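The Obituary Index: What We Got and What We Didn't

Several members have asked why this newsletter hasn't run a cheerful announcement about the new Wolari obituary index for Darow and the surrounding towns. The library has a poster up. The Darow paper ran a piece that read a lot like the company's own press release. So I spent most of last month using the thing, and I'm going to hold off on the cheering.

First, what it is. Wolari took the newspaper microfilm that Darow Library has held for decades, had it scanned, ran the scans through a reading program called Morkon, and put the result online as a searchable list of death notices and obituaries. You type in a name and a range of years. You get back a list with the name, the date of death, the place of burial if there is one, and the names of surviving family. You can look at the list free of charge. To see the clipping itself you need a subscription, or you can use the computer by the library's front desk.

The poster says the index covers the paper "in full." I don't know what that phrase means to the people who wrote it. Our own card file, typed up by members over many winters and kept in the gray cabinet, has 3,135 obituary cards for the same paper and the same years. I did not check them all. I pulled one drawer, which holds 346 cards, and looked up each one.

I'm not going to give a percentage, because one drawer is one drawer, and the letters in it (mostly M) may not be typical. But I stopped being surprised by misses before I got a third of the way through. Some people are simply not there. Others are there under names their own mothers wouldn't know. A "Mc" name may be split in two, with the "Mc" filed as a middle initial. Women are the worst off. The older notices call a married woman by her husband's name, and the program seems to take that at face value, so a man turns up in the index as having died years before he did and the wife doesn't turn up at all.

Then there are the survivors. Anybody who has read old obituaries knows the long sentence at the end with the sons, the daughters, the brothers, the towns they lived in and the number of grandchildren. Morkon does poorly with these. It turns towns into people. I found a woman with a surviving daughter named Obura, which would be news to the people who live in Obura. I found pallbearers listed as sons. In one case the family of the person in the next column had been added on to the first family, and the combined household came to 15 children.

When I wrote to the company about this I got a polite answer saying that the index is "constantly improving" and that users may submit corrections. I submitted 2 corrections that same evening, both plain typing errors with the clipping right there to prove it. As of this writing neither has been changed. It may be that they have a long line of them to get through. If so, that tells you something too.

My bigger worry is where the mistakes go next. An index is supposed to be a finding aid. You look in it, it points you to the page, you go read the page. But the free part of the site is the index and the paid part is the page, and most people are going to stop at the free part. I have already seen two online family trees that give the Wolari index as the source for a death date that is plainly wrong, and one of those has been copied into other trees. Good luck getting it back out. A bad date on one of our cards stayed in the cabinet. A bad date on a website gets around.

I asked at the library what Darow is getting out of the arrangement. The answer was the free terminal and a copy of the scans "at the end of the agreement." I asked when the agreement ends and was told that would have to be looked up. I would like somebody to look it up. The microfilm was paid for by the town, and a few of the missing reels were replaced with money from our own bake sales and book tables. I would hate to find out that the town's copy comes on the far side of a date that keeps moving.

Now, in fairness. The scans are good. In a few cases they are clearer than what I can get from the reader in the basement, which has needed a new bulb since before the pandemic. A cousin in another state who can't come to Darow can now at least find out that a notice exists. And I turned up four notices in the index that are not in our cards, so we missed some too. I've typed those up and filed them.

Here is what I would ask members to do for the time being.

Don't cite the index. Cite the newspaper, the date, the page and the column, and only after you have seen them. If you found it through Wolari, say so in your notes, but that isn't your source.

If a name doesn't come up, that means nothing. Try the husband's name, the maiden name, the surname with its first letter wrong, and the date with no name at all. Then come look in the cabinet.

Send in corrections, and keep a copy of what you sent and when. If we end up asking the library to raise this with the company, a stack of unanswered corrections will do more than my complaining.

And please do not let anyone talk you into the idea that the cards can go. That has been said out loud at least once, by someone who wanted the floor space. The cards were made by people who knew the families and knew that Obura was a town.

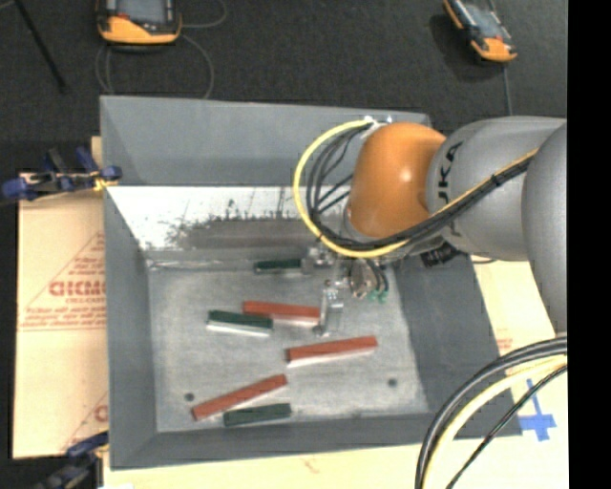

Red blocks and green blocks in a gray bin.

We will have the M drawer out on the big table at the next Monday meeting, along with my marked-up list, for anyone who wants to check my work. I may have some wrong myself – my eyes were not at their best by the end of it. Bring your reading glasses and, if you have a Wolari subscription, your password. We could use more than one person looking up clippings at a time, and the library terminal logs you out if you stop to think.

The sign-up sheet for typing the remaining newer years onto cards is still on the clipboard by the door. There are plenty of open lines on it.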